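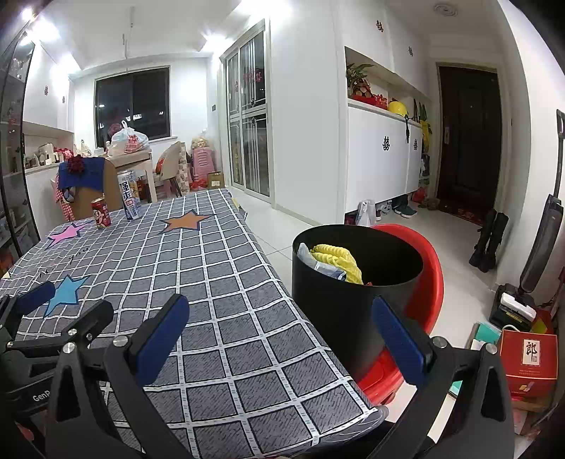 Call for participants - handheld gripper work in ordinary homes, and the rules for doing it

Skarnholm is looking for people to join the Eladance working group. Paid, part time, mostly from home. You try out a draft set of rules for recording household jobs with a handheld gripper, you tell us where the rules are wrong or silly or missing, we fix them, you try again.

Posted 03/02/2021. Open until the places are filled.

What it is

The draft is called the Okabe Practice Notes. Version 2. It covers how a person should work when they do chores with a gripper in the hand so a robot can learn from it later. Picking things up, putting things down, clearing a table, trash in the bin. Also what must not get recorded, who has to agree, how to say no halfway through. Written by engineers, and reads like it. We need people who have a kitchen.

Places: 14. At least half will go to people with no robotics background. No degree needed, no coding.

What you'd do

One home session a week, 6 weeks. Each session is a set task from the notes plus one task you pick yourself. Then a short written report, one page is plenty, bullet points fine. Then a group call in the evening, hour and a half, sometimes less.

First block is tabletop and trash. Wrappers, cans, tissue packs, plastic bags, whatever your own table has on it. Please don't buy props. 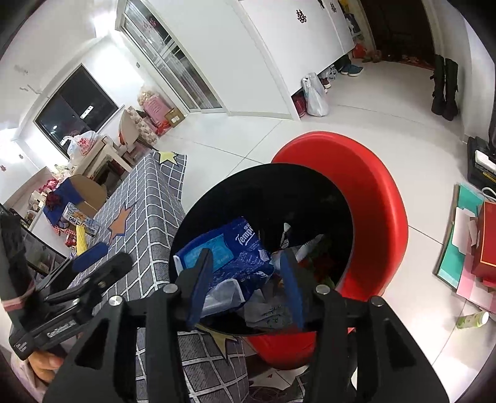
Bins take up more of the notes than anything else at the moment and we know that section is weak. Questions we want answered from real use:

Release height. The draft says let go below the rim. Is that workable with a deep bin? With a full one?
Fingers touching the liner or other trash. Allowed, not allowed, or allowed but written down?
Soft stuff. Thin bags, netting, film. When do you call it a failed grasp and when do you just go again?
Wiping the pads between tasks. Draft says every time. Nobody on the first trial did it every time so be truthful in your report.
Trash that says something about you. Mail, prescriptions, receipts. Draft says take it out before you start. Is that enough.

Second block is privacy and other people in the house. A camera on the gripper sees a lot more than the job. Shoes by the door, the stuff on the counter, gifts, decorations, a window at night. The current rule is a walk round the room before you start, with a checklist, and every adult in the home signs. Kids' rooms are out, full stop. We want to know if the checklist catches what you would want caught, and how long it takes you. If its too long people will skip it and then it may as well not be there.

Third block is speed and handling. The draft has an upper limit on hand speed near the table but its written in units that mean nothing to most people. Help us put it in words.

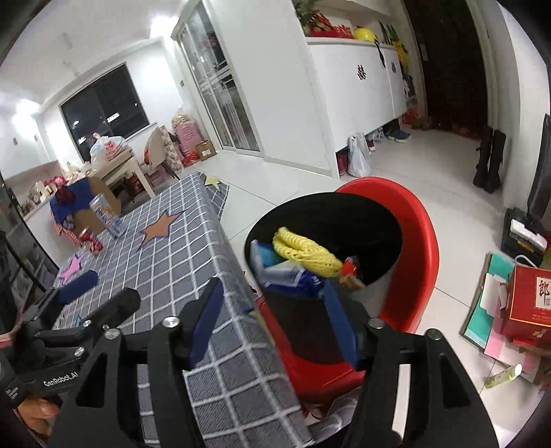

Gripper open over a wastebasket, yellow netting inside. Section 4, bin tasks.

House rules for the sessions (these are not up for debate, the rest is)

- No glass, no blades, no needles, no hot liquids.
- No medicine, open or closed.
- Pets in another room.
- Power cables out of the walking path before you pick up the gripper.
- Stop when your wrist hurts. Not after the next item. Log it as a stop, you still get paid for the session.
- Anyone in the home can stop a recording at any time and doesnt have to say why.
- A recording that gets withdrawn gets deleted, and we confirm in writing.
- Don't tidy up afterwards on the recording to make a bad attempt look better. Bad attempts stay in, marked.

Who should apply

Adults, 18 or over. You need a table, a bin, enough light to work by in the evening, and a household that agrees. Renters fine, ask your landlord only if your lease says something on filming. Left-handed people very welcome, the notes were clearly written by right-handed ones. Also anyone who has worked in cleaning, home care, waste sorting, or warehouse picking. You know things about handling that we don't.

Small homes wanted. Cluttered homes wanted - the notes need to hold up on a table with snacks and packaging all over it.

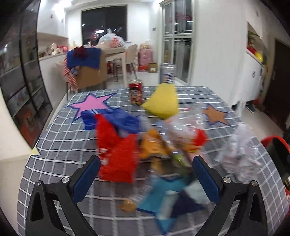
Fast movement is the other gap. Several items close together, hand moving between them, and the notes only say "at a steady pace". We'd like a proper rule there, something a person can follow without watching a clock, plus a line on what to do with things that lie on top of each other. Top one first? Say which one before you reach? Open question.

Pay and practical stuff

$221 per completed week, paid at the end of each block. Session, report and call all included. Miss a call and send comments within a couple of days instead, fine. Equipment is on loan and comes by courier with a return label. You're not charged for normal wear.

One in-person day at the Bumside office, optional, travel covered. Final notes planned for December. Contributors listed by name or left off, you choose.

To apply

Send us half a page. What you do, who lives with you (number and rough ages only please), right or left hand, which block interests you most, and one rule you think should be in the notes already. No resume. No photos of your home at this stage.

Mark it "Eladance group" and use the contact form on the Skarnholm site. We reply to everyone, might take two weeks. Short phone chat after that, then the consent papers, then a start date.

Can't commit to all the weeks? Apply anyway and say so, there is a reserve list and we will need it.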